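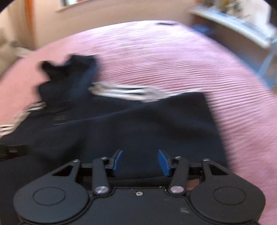 # Grelis-Fold

Grelis-Fold is a small dataset of people folding clothes at home with hand-held grippers. We made it to study one question: does a policy learn a better fold if the training data is cut at regrasps, compared to data cut at equal time steps? This README explains what is in the release, how the labels were made, what we measured, and which problems we already know.

Please read the section "Known problems" before you train on the data.

Print this page | E-mail this page

## What is inside

The release has 136 episodes. One episode is one garment, from the first touch until the person puts the grippers away from it. Every episode has:

- video from the camera on each gripper
- the path of each gripper, computed from the video afterwards
- the opening of the jaws over time
- a label file with the regrasp cuts

A regrasp is the moment when the jaws open, let go of the cloth, and close on it again in another place. We also count the case where one gripper holds and the other one changes its place. We do not count small corrections where the jaws stay closed and only slide.

The garments are soft things from normal wardrobes: hooded tops, track jackets, T-shirts, and a few pairs of pants. Most episodes were recorded on beds. This was our choice, as a bed is where many people fold, and the soft surface gives under the fingers in a way a table does not.

## How the labels were made

We first run the Zivov segmenter, our own script, which looks only at the jaw opening. It proposes a cut each time the opening goes over a threshold and comes back. Then a person watches the video and accepts, moves, or deletes each cut. The person can also add a cut that the script did not find.

The result is 4,000 labeled segments. Each segment has one of these names: reach, grasp, carry, place, smooth, idle. The name "smooth" means that closed or half-closed fingers are pressed on the cloth and moved over it, to make it flat. Labelers disagreed about "smooth" and "place" more often than about any other pair, so for some experiments you may want to join them.

For hooded garments there is one more field, `hood_state`, with the values open, flat, tucked, and unknown. We added it late, in March, when we saw that the policy behaved very differently with a hood that lies open.

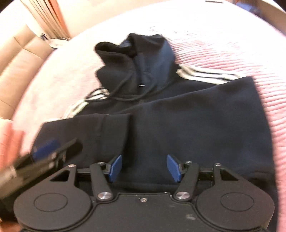
Black hooded sweatshirt with both sleeves folded inward; hood lying open.

## Method in short

We train two copies of the same policy. The first, which we call Bajwa-T, gets pieces of equal duration. The second, Bajwa-R, gets pieces that begin and end at a regrasp. Both see the same episodes, the same number of training steps, and the same input. The only difference is where the cuts are.

The policy predicts the next positions of both grippers and both jaw openings. It gets 2 recent images per gripper and no text instruction. We tried longer image history as well, but it made the training slow and the folds did not improve.

For testing we use 30 percent of the garments, and no test garment appears in training. We keep 106 episodes for training and hold back the rest.

## Results

Bajwa-R completed more folds than Bajwa-T on shirts and on hooded tops. On pants we saw no clear difference — the pants folds are short, and they have few regrasps, so the two ways of cutting give nearly the same pieces.

The most common failure of Bajwa-T was to release a sleeve too early, before the second gripper had reached it. Bajwa-R makes this mistake less, but it has its own: it sometimes closes the jaws on two layers when only one was wanted, and then the whole front of the garment comes up.

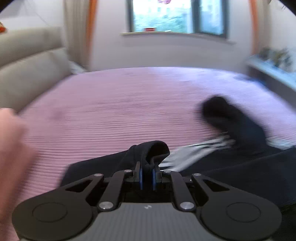 ## Known problems

**Dark cloth.** Black and navy garments are difficult for the labelers and for the model. Edges of layers are hard to see, and a fold can look like a shadow. If you evaluate on dark garments, please report them separately.

**Bright windows.** Some rooms have daylight behind the bed. The exposure changes when the gripper tilts, and the far part of the bedding can become nearly white.

**Fast motion.** The second gripper is often blurred when it crosses the view. The path is still usable in most cases, but we marked the bad parts with `track_ok = 0`.

## Loading the data

The loader is in the `jollora` folder. Call `jollora.open_episode(path)` and it returns the streams already aligned in time. If you want the raw cuts before human correction, pass `cuts="auto"`.

Questions and corrections of labels are welcome in the issue tracker. Please give the episode number and the segment number.

We use cookies to remember your settings on this site. Accept | Manage choices

Subscribe to the Jollora newsletter for new releases. You can unsubscribe at any time.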